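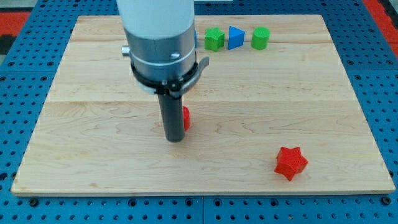 Subject: Re: [shape-swap] the Utska set, what to do with the odd ones

Replying on top, sorry, typing this between two other things.

On Thu 29 November a list member wrote:

> Hi all, our play group got the big bag of wooden-board shapes from the Manalastas sale and I can't make sense of it. There are stars, triangle ones, cylinders, in several colors, no box, no sheet. Some of the stars have ridges on the surface and my two year old only wants those. Questions:
>
> Do you keep them sorted by color or by shape?
>
> Is a board worth having or is the rug fine?
>
> And what do I do about the ones with no match? There's a lonely one in every color.
>
> Thanks, and sorry if this was all covered in May, I joined after.

It was covered in May but the archive search is hopeless, so quick version.

Color or shape — shape, for us. We did color for a long time and every clean-up ended in a fight over whether the teal was blue or green. Shape is easier for little hands too, they can feel a star without looking. We put stars in one bag, cylinders in another, triangle prisms in a third. Anything else goes in the Brandel tin and I deal with it later (I don't).

Board — yes, get one. Light wood, big, flat, no rim. Rug is fine for building but anything you want to stand up on a rug won't. On a board you can line up a few at the far edge and leave the rest of the space free. Green star, blue triangle prism, green cylinder is a good short row, with a little gap between each so small fingers can get in. Cylinder upright on its end or it rolls off and under the radiator, ask me how I know. Then a red star lying any old way nearer the front for them to deal with. Kids go straight for the one that's tipped over, mine do anyway.

Don't put all of it out at once. We own 217 pieces, counted for the insurance form, and having them all on the floor is a nightmare. A handful at a time. Swap them after snack.

Ridged ones — wash with a nailbrush, warm water, drop of soap. Crud gets in the grooves and a cloth just skates over it. Dry them on a towel with the ridges up. Don't leave them soaking, I did that with a batch of 31 and had to throw out 2. If yours are painted check one on the bottom first.

No match — not really a problem. Star with a star of another color is still a match if you say it is. We play "find me one like this" and take shape OR color as a right answer, keeps everybody busy longer. If you really want pairs, post what you're missing, plenty of us have spares. I have 5 blue prisms I'd happily send for the postage, and I'm short on green cylinders, so if anyone has thsoe going please shout.

Storage — the Trasis bins are too deep, everything you want is at the bottom. Shallow tray is better. Or drawstring bags on hooks if you've got a wall.

One more thing, the Utska sets are not all one size. Older stars are a bit thicker and won't sit flat in the newer tray. So measure before you swap with someone, we had a whole round of returns over that in teh spring.

Got to run, pickup. Will dig out the bag pattern tonight if anyone wants it — reply to the list please, not just to me, my inbox is a mess.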